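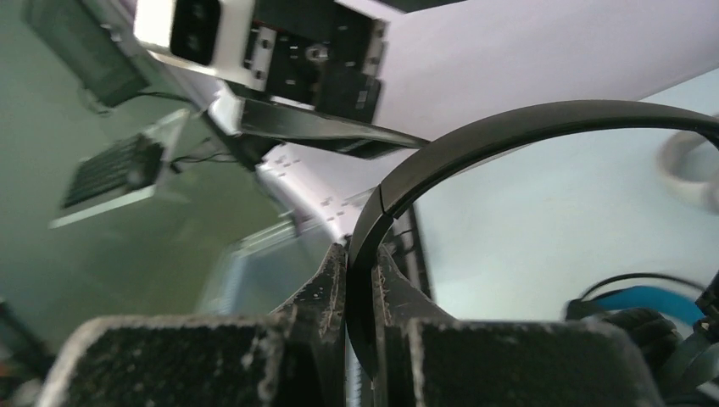

**Call for participants: practice notes for teleoperated handling of consumer items**

Ravura is looking for people to help test and mark up a draft set of working rules for two-arm teleoperation cells. The sessions take place at our Skenville site, with a smaller group in Wornenberg reading the same draft on paper. Posted 5/4/21. The reading group closes at the end of November.

The draft is called the Lại notes, after the bench it was first written for. It runs to 177 numbered rules. Many of them were copied over from rules for fixed industrial cells and don't fit benches where a person drives both arms and the object changes every few minutes. We want to find out which ones to keep, which to reword and which to drop.

**What you would do**

- Drive a pair of arms through short handling tasks, following the draft as written.
- Mark each rule you couldn't follow, or followed only by guessing what it meant.
- Sit in on a review at the end of each block and go through the marks with the editor.

The objects are ordinary household and office goods. Section 4, on items with cords, gets the most time. A headset is a good case: hard shell, soft cushion, a band that flexes, and cable that goes wherever it likes. The draft currently says:

4.2 Grip on a rigid part. Do not close on a cushion or on fabric.

4.3 Before lifting, look for cable under or across the fingers.

4.5 Only one arm moves while the other is holding, unless the task sheet says otherwise.

4.9 Inspect finger faces at the start of each block and write down chips, grooves and dust. Worn fingers may stay in use if the wear is on the log.

Rule 4.3 has drawn the most comments so far.

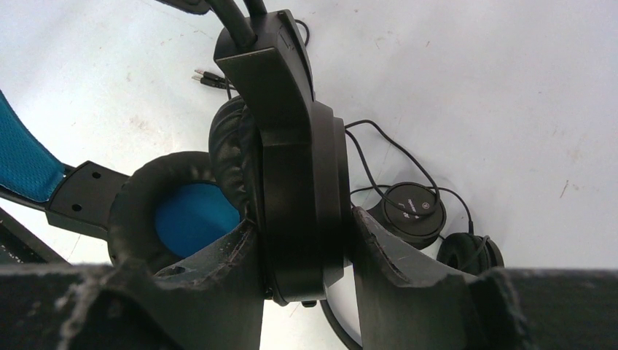 Thảo Đồng wrote back on the first draft that 4.3 asks for a look but never says from which view, and that an operator who checks only the wrist view can follow the rule to the letter and still miss a loop behind the object. She would split it in two, one line for the wrist view and one for the overhead view, and have the operator say "clear" out loud after each.

That change is in the version you will be testing. If you think it slows the work down too much, mark it.

**Who can apply**

You need at least 100 logged hours on any teleoperated arm, or a background in writing safety or work instructions. You don't need both. You must be comfortable reading technical English and sitting at a control station for up to 2 hours with breaks.

We can't take people who worked on the draft itself.

**Terms**

Participants are paid $517 per block, travel to Skenville not included. A block is three days. You may sign up for more than one, but not back to back. Comments are kept under a participant number unless you ask to be named in the published notes.

**To apply**

Send a short letter to the Ravura standards desk, Skenville. Say which arms you have used, for how long, and one rule at your own workplace that you think is badly written. No résumé needed. Wornenberg readers should put "paper group" in the subject line.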